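# 看中一套带租约的小两居,要不要等租客搬走再签?

**dehua_cui** 楼主

各位好,第一次在这个版发帖,写得啰嗦请见谅。

我和先生看房看了大半年,终于碰上一套两个人都不摇头的。小区叫 Vindero,二期,四楼,两居,朝南,客厅外面有个窄阳台,能放下一张小桌子。户型图上叫“Dafis 户型”,老业主应该知道,就是厨房在进门左手边、主卧带个小储物间的那种。

问题是房子里现在有租客,租约到九月底。房东急着卖,中介(Cludov 的)催我们先把定金付了,说租客“肯定会按时搬”。我问能不能写进合同,他就开始绕,说什么大家都是这么操作的。

想问问有经验的:带租约的房子你们会先签吗?还是等人搬空了再说?

**老叶同学**

别签。搬空验房再签。完。

**ilona_f**

楼上也太干脆了吧哈哈。我来说个反例,我三年前买的就是带租约的,租客提前两周就搬了,走之前还把灶台擦得锃亮。关键是你要见到租客本人,聊几句就知道他有没有在找下一处。我当时带了盒点心上门,聊了二十分钟,心里就有数了。

不过定金别给太多,而且一定要写清楚逾期交房怎么赔,按天算。

**老叶同学**

@ilona_f 你那是运气好。我表哥碰到的那个,拖了四个月,门都不开。点心也送过。

**ilona_f**

所以我说要写违约条款呀!你表哥写了吗?

**老叶同学**

……写了一句“双方协商解决”。

**ilona_f**

那不就等于没写嘛。

**Aled Cadwaladr**

我住 Vindero 一期,在这儿住了11年,说点房子本身的事。

二期的 Dafis 户型我去朋友家看过好几回,采光没得说,冬天下午三点太阳还能晒到餐桌。毛病是主卧那个储物间靠外墙,没有通风口,梅雨天容易返潮。你去看的时候让租客把柜子挪开一点,看看墙角有没有起皮。还有,二期的水泵换过一次,四楼水压应该没问题,但最好早上七八点去试,那会儿用水的人最多。

物业费二期比一期贵一点,多出来的据说是电梯维保。值不值见仁见智,我反正觉得一期的电梯更稳。

**dehua_cui** 楼主

谢谢 Aled!返潮这个太有用了,我们上次去只顾着看阳台了😂

中介今天又打电话,说另有一家也在看,让我们今晚定。这种话能信几分?

**berwyn_yorath**

一分都不用信。我卖过两套房,两次中介都跟买家说“另有一家”,我作为房东从来没见过那一家。

带租约这件事,我倒是不赞成一棍子打死。我和我太太 Elin 现在住的这套就是带租约买的,价格比同楼层的空房低一截,省下的钱正好换了窗。条件是我们让房东把一部分尾款压到交钥匙那天再付。房东一开始不乐意,过了两天还是同意了。他真急着卖的话,你们手里是有牌的。

**老叶同学**

压尾款我同意,这个比违约金管用。违约金还得打官司去要。

**小满不满**

插一句,租客有没有优先购买权,楼主问过没?有些地方房东卖房得先通知租客的,最好让他签一份放弃购买的书面声明。我同事就是栽在这儿,过户前一个礼拜租客突然说他要买。

**dehua_cui** 楼主

啊这个完全没想到!中介提都没提。我明天问。

**elin.y**

我是 Berwyn 家那位😄 他漏说了一件事:我们那次交房,租客留了一屋子东西没搬走,旧床垫、烂花架,清运费是我们自己掏的。所以合同里再加一句,“交付时屋内无遗留物品,房东负责清空”。想留下来的家具家电另外列张单子,一样一样写。

**berwyn_yorath**

床垫的事我选择性遗忘了。

**Horano大管家**

各位要是觉得麻烦,可以考虑我们 Horano 的一手房源,精装现房,无租约无纠纷,私信送看房专车~

**老叶同学**

版主,有广告。

**ilona_f**

又来了,上个月的帖子里也有他。

**Aled Cadwaladr**

话说回来,楼主两个人住的话,小那间打算怎么用?Dafis 户型的次卧我记得不大,放了双人床就只剩一条过道了。

**dehua_cui** 楼主

次卧我们打算做书房!我先生一周有几天在家上班,我自己接点翻译的活,所以两张桌子背靠背放,床就不要了。偶尔我妈过来住,客厅买个沙发床凑合。他嫌房间小,我说把东西往上收,桌面别摊开就行,柜子做到顶。

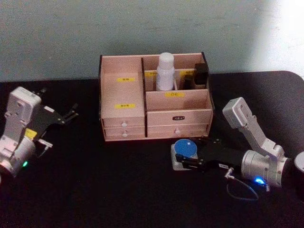
另外还在纠结书房的门要不要改成推拉的,现在那扇往里开,一开就占掉一个角。Aled 你朋友家改过吗?那面墙能不能动啊?

**Aled Cadwaladr**

改过,他家做的是外挂的吊轨门,墙没动。隔音差一些,你先生要是老开会得想清楚。墙的话先去物业看结构图,别听装修队的,他们什么都说能拆。

**小满不满**

吊轨门+1,但是真的漏声音,我在客厅能听见我老公跟客户道歉。

**dehua_cui** 楼主

哈哈哈哈那还是留着原来的门吧。

来更新一下。今天跟中介摊牌了,列了四条:尾款压一部分到交钥匙;逾期按天赔;租客签放弃购买的声明;屋内清空。中介脸色不太好看,说要回去问房东。刚刚晚上九点多回了消息,前三条同意,清空那条房东说“大件可以,小件不管”。

什么叫小件不管啊?

**elin.y**

就是花架。别松口!

**老叶同学**

我还是那句话,搬空再签。现在都开始扯花架了,到九月底还不知道扯什么。

**ilona_f**

人家四条答应了三条已经很可以了好吗,为了几个花架错过朝南的房子,我可不干。大不了自己叫辆车拉走。

**berwyn_yorath**

我站 Ilona 这边。不过租客本人你还是得见一面,到现在你说的都是中介转述的话。

**dehua_cui** 楼主

约了,后天上午去,顺便试水压、看储物间墙角。点心也买好了,见完回来汇报。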